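Reading time: 2 min

So my project for the Jivedard unit was teaching a two-armed robot to pack a small box: foil block goes in the tray, lid goes on top. It sounds like a five-minute job. I started in April and I'm still finding things wrong with it!

The method is imitation learning. You steer both arms through the task yourself, record everything, then train a model to copy you. I recorded 974 demos all up (my wrists remember every one), and after cutting them into short clips I had 3,453 to train on. I changed where the block and lid started each time, so the model couldn't just memorise one spot on the table. 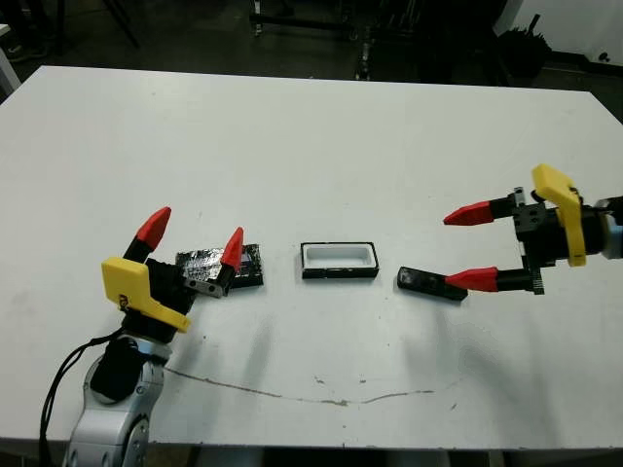 Figure 1. Both grippers with the foil-wrapped block, the tray and the lid.

My first model only got the overhead view, and it was pretty hopeless at the lid. It would get close, then close the fingers a few millimetres too early. My guess was that the arms were hiding the lid edge right when it mattered, so I added the wrist views and retrained the lot – same clips, same number of steps.
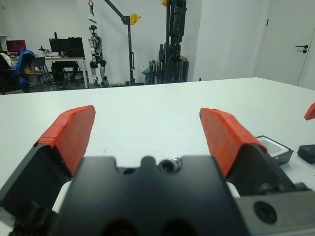 One comment on my draft asked whether the gain came from the wrist views at all, or just from the bigger network you need to take them in. Fair point. I went back and trained the overhead-only model at the bigger size, and it did no better than the small one, so I'm fairly happy it's the views doing the work.

For testing I gave each model 11 tries with new starting positions. The overhead-only one finished 2 of them and the one with wrist views finished 8 – a much bigger jump than I'd hoped for. All the failures left over were in the lid step.
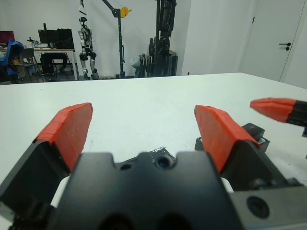 The other thing I tried was the Czarnecka smoothing filter on the arm commands. It made the motion look a lot nicer, but the arms lagged behind and the handover timing went off, so I took it out again. If I get more time on the robot I'd like to record extra demos with the lid turned at odd angles, as that's where my set is thinnest.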